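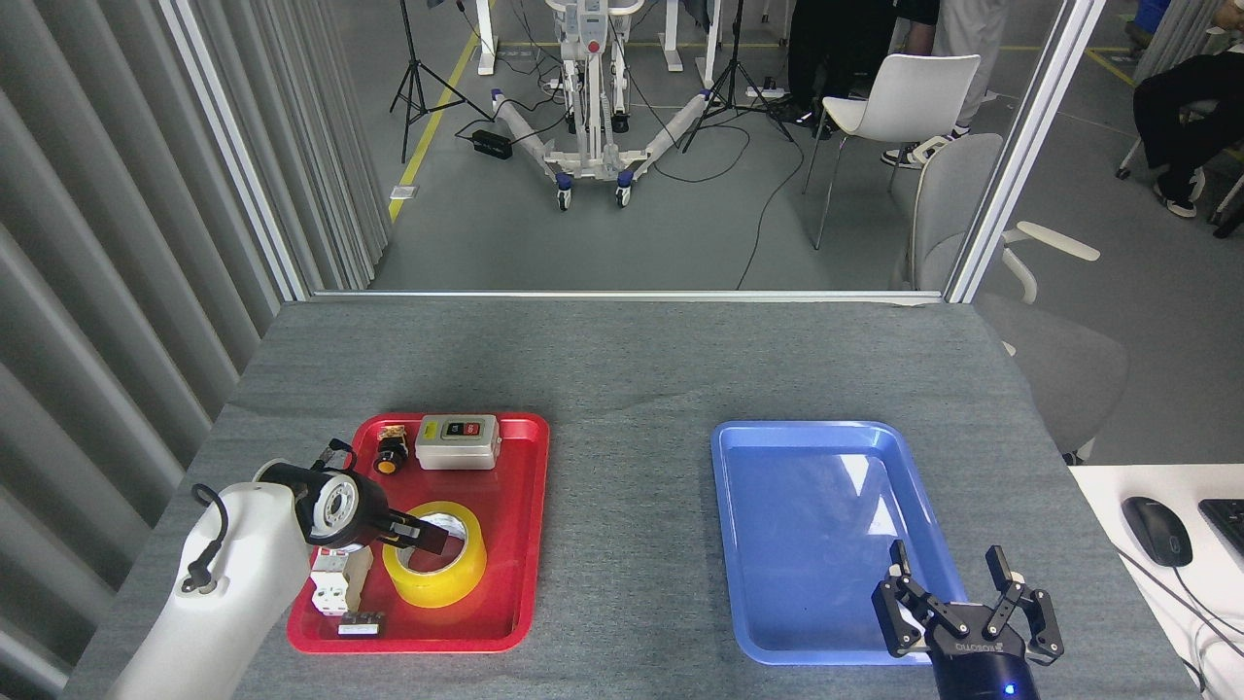
Titby is my list of small electrical bits and what people call them, and it exists mostly because I got tired of searching for "breaker" and missing everything filed under "MCB". It's two CSV files, one for parts and one for names, plus this readme. There are 715 parts and 3264 names, so yes, people have a lot of words for a switch! Take the red tray: a push button with an orange-yellow cap, a switch box with a green and a red button, a circuit breaker module, a little black terminal block and a roll of yellow tape. I can get a dozen names out of that lot before lunch, and half of them clash with each other (is the box a switch, a station, a control, a start/stop?). The list doesn't pick a winner. It gives every part a plain main name and hangs the others off it.

What's in the files

parts.csv has one line per part: an id, the main name, the family, the colors you'd see on a bench, and a notes column where I ramble. Family is one of 19 words, all lowercase. If you sort on it, please know that "button" and "switch box" are separate families. I had them merged at first and it was a mess, because a box with two buttons on it kept landing next to single round buttons and I kept grabbing the wrong line.

names.csv has one line per name, with the part id next to it. A name can show up more than once if it gets used for different parts. "Block" is the worst offender. I left those in on purpose, so don't dedupe on the name column alone or you'll lose good rows.

Colors are what you see first, not what the catalog says. For a button that means the cap. For tape it means the tape, and the core goes in the notes, because cores come in all sorts and I never once looked for a roll by its core.

Where the names came from

Old labels on drawers at Hudbridge, the parts counter at Candow, and my own notebooks. I typed all of it by hand. Spelling mistakes that came from a real label are still there with an "sp" flag. Spelling mistakes that came from me are just mistakes, tell me and I'll fix them.

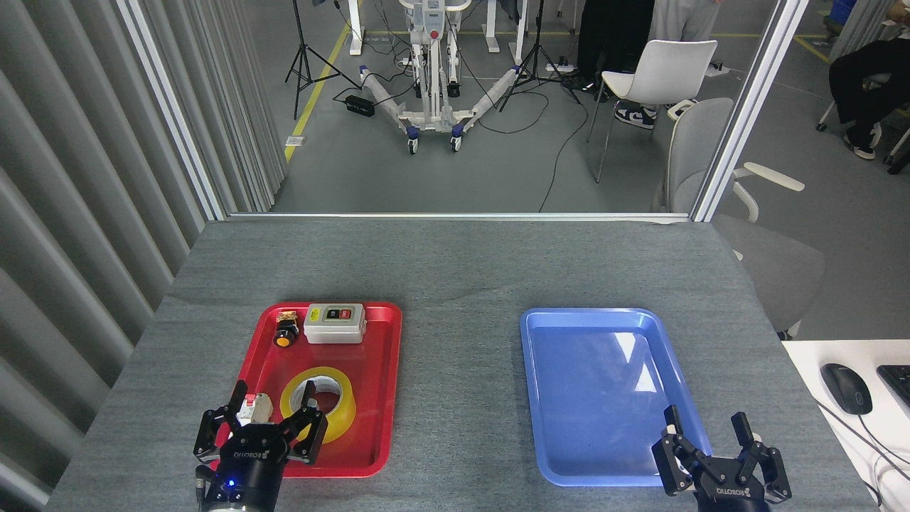

Tape has no business in a list of electrical parts, according to Botond Juhász, who also wanted to know if I'd be adding scissors next. I went back and forth on it. In the end tape stays, under the "supplies" family, since it sits in the same drawers and gets asked for in the same breath. No scissors. If you're with Botond, filter out "supplies" and you'll have the strict version.

He also caught that "push button" and "pushbutton" had different ids in the older file. Fixed now, same id, both spellings kept.

Things it won't do

No ratings, no part numbers, no prices. A breaker is a breaker in here whatever it's rated for, so please don't order or wire anything from it. Names are English only for now. Orbán sent me a stack of Hungarian ones and I'd love to get them in, but the accents came through garbled and I have to retype them, probably in February.

The terminal block section is thin. I know. I have the blocks, I just don't have many words for them, so if your shop says something different, send it over with a note on what it looks like.

Using it

Take it, change it, print it and tape it to a cabinet door. A mention of Titby is nice if you pass it on. Both files are UTF-8 with commas, and there's a header row in each.

Last edited 31 January 2025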